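Planning the second arm station: what should we buy?
Project report, Tusirska teardown group

1. Background

Our group was asked to plan the spending for a second station that takes apart old desktop computers. The budget is 1,065 pounds, excluding the arm, which the department pays for separately. We went in expecting to agree with the wish list left by last year's group. We ended up crossing out a good part of it.

2. The wrist camera

Last year's list puts a better wrist camera at the top. The quote from Allumow would take nearly half our money, and the sales sheet talks mostly about resolution. We doubt that resolution is the problem. Inside a tower the gripper has to get in among cable bundles, and a sharper view of a cable in the way still leaves a cable in the way.

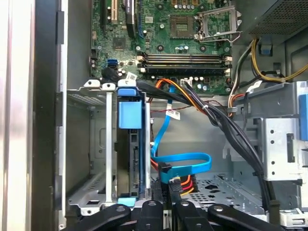

We would keep the camera model we have and spend 104 pounds on a spare set of fingers from Figueroa. Fingers wear out, and the group has already lost working time in March waiting for a delivery. Kikarell sells a cheaper set, but the listing gives no drawing and we could not check that the fingers would fit our mount.

3. Fixtures

The printed plate that sits beside the tower is the cheapest part of the station and, in our view, the one most worth copying. Allumow offers a machined version in its catalogue. We could not find a reason to pay for it. A small part lying in a holder does not need a metal plate under it, and we change the layout too often. We have put down 100 pounds for filament and failed prints, which the older students tell us is optimistic.

The plate does take up table space next to the case, so the second table must not be any smaller than the first. The wish list has it smaller. 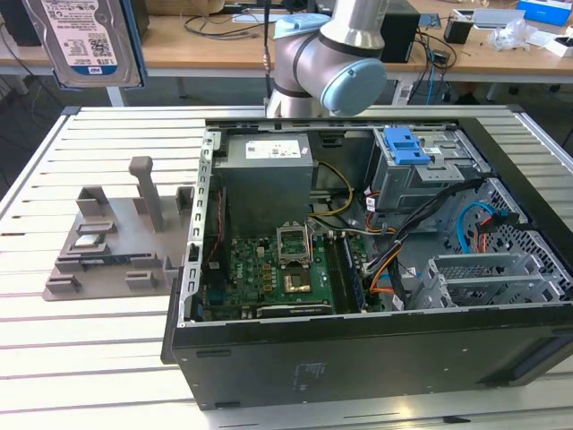
4. What we left out

The automatic tool changer is gone from the list. It may well be useful one day, but the claim that it "doubles output" came with no test behind it. We also removed the 2 extra monitors. Any money left over should stay unspent until the new station has run for a full term.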